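Cheap clamp meter reads 20 amps on a circuit that's off
14 comments

fkinola_bench
Clamped my Onance around the feed to the shop heater, breaker off, and it says 20 amps. Either I have free power or a bad meter. Zeroed it twice.

tsoukalas_a
Did you zero it near the panel? A Hall sensor picks up any stray field going. Walk across the room, zero it there, come back.

fkinola_bench
Across the room it drifts to 43 all by itself. Very ambitious for a meter clamped to nothing.

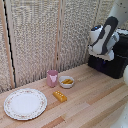 Re: Cheap clamp meter reads 20 amps

kyungtae_j
Change the battery first. Mine did the same when it got low, and the low battery icon came on a week later as a sort of obituary.

tsoukalas_a
A battery won't give you 43 amps. I'd say the core is magnetized. Open and snap the jaws a few times, then zero again.

kyungtae_j
It gave me 52, so I respectfully disagree.

zachar_e
Are you on DC? On AC a steady field shouldn't matter. And check that breaker with a real voltage tester before you trust any of this.

fkinola_bench
DC. The whole time. Switched to AC and it reads zero. Tester says dead too. I will be buying the battery anyway, out of shame.

3 shares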